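## Joining the wound care webinar from your clinic

I've set up 18 of these for Zidville now, so here's how I do it.

1. Open the Biver app and type in your clinic code. Mine is 348; yours is in the welcome letter.
2. Pick your name from the staff list, then your license type. Get this right or your credit hours end up in the wrong pile!
3. Run the sound check (I use the speakers, not earbuds).

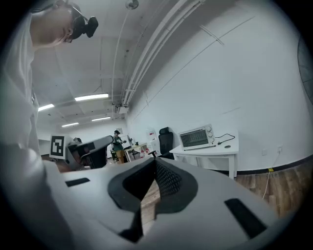
*White sleeves, glasses and a black headset.*

**Note:** One clinic login covers up to 50 viewers, but everybody has to sign the attendance page under their own name.

4. Join five minutes early and mute yourself.
5. Leave the window open at the end until the quiz loads – closing it wipes your attendance, and then you're writing to Laurinda Magalhães to get it back.

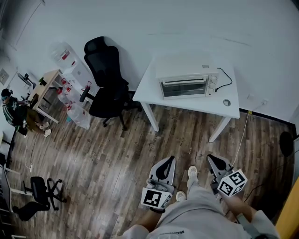

*Toaster oven on the white table, water dispenser to the left.*

**Caution:** Never show a patient's chart or dressing photos on a shared screen.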